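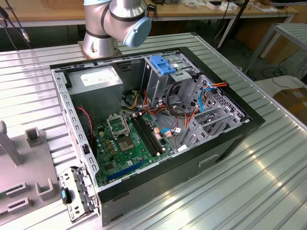 Chapter 6
Inside the Case

Most people use a desktop computer for years and never open it. For them it is one black box with a button, and when it stops working the whole box is carried to the shop. A technician has to see it differently, as a group of parts which can be taken out, tested and put back one after another. The first thing to learn is how to lay the machine down. In the photograph at the head of this chapter the case lies on its side on a slatted metal worktable, with the inside facing up, and this is the position we will use in every exercise from now on. The board is then flat like a page on a desk, and a screw that slips from your fingers falls somewhere you can find it.

In Chapter 5 you learned to remove the side panel and to protect the parts from static electricity. If you have not finished the practical work of that chapter, please go back and finish it before you continue. The wrist strap is needed in all sections of Chapter 6, also in those where you only look and do not touch.

What you will learn

After this chapter you should be able to:
name the main parts of a desktop computer when you see them in an open case;
explain in simple words what each part does;
tell which sockets and slots on a motherboard are free;
make a written record of a machine before you take anything out of it.

6.1 The large parts

Begin always with the large parts, as they help you to find the small ones. The power supply is a metal box which normally sits in a corner at the back of the case. It changes the mains voltage to the low voltages that the computer needs. In the photograph it is grey and carries a white label. On your own machine you should read this label and copy the figures into your notebook, above all the output in watts. Never open the power supply itself. It can hold a dangerous charge for some time after the plug has been pulled out.

The drive cage is a metal frame for the hard disks and other drives. It is usually at the front of the case. In older models such as the Bralto 83 it is tall and takes up much space. In many newer cases it is small, or it has been moved under a cover.

The largest part of all is the motherboard. Every other part is connected to it, directly or by a cable. Boards come in several colours and the colour has no technical meaning, so do not be worried if yours is blue or black while the one in the photograph is green.

6.2 Finding your way on the board

Look first for the processor socket. It is square, and on many boards there is a metal frame with thin levers which holds the processor in place. When the computer is in use, a cooler sits on top and hides the socket completely. With no cooler fitted, as in our photograph, you can see how the socket area is made. Do not put your fingers inside it. On some types the contacts are very fine springs, and a bent one is difficult to repair.

Close to the socket you will find the memory slots. They are long and narrow, they stand side by side, and they have latches at the ends. Further down the board are the expansion slots, for graphics cards and network cards. These are often made in different colours. The colours help the user to choose the right slot, but each maker has its own system, so consult the manual.

Key words

socket: a place on the board made to receive one particular part
slot: a long, narrow connector for a card or a memory module
latch: a small lever that locks a module
drive cage: the metal frame that holds the drives

Before you start

Work in pairs. Each pair needs one desktop computer (the Hodura or the Clanier training model is suitable), one wrist strap, a torch and the record sheet on page 181. Write down the name of the case, the label of the power supply and the number of memory slots, free and occupied. Make a simple drawing of the board and mark on it where each cable ends. Keep the sheet, you will need it again in section 6.4, when the memory is removed.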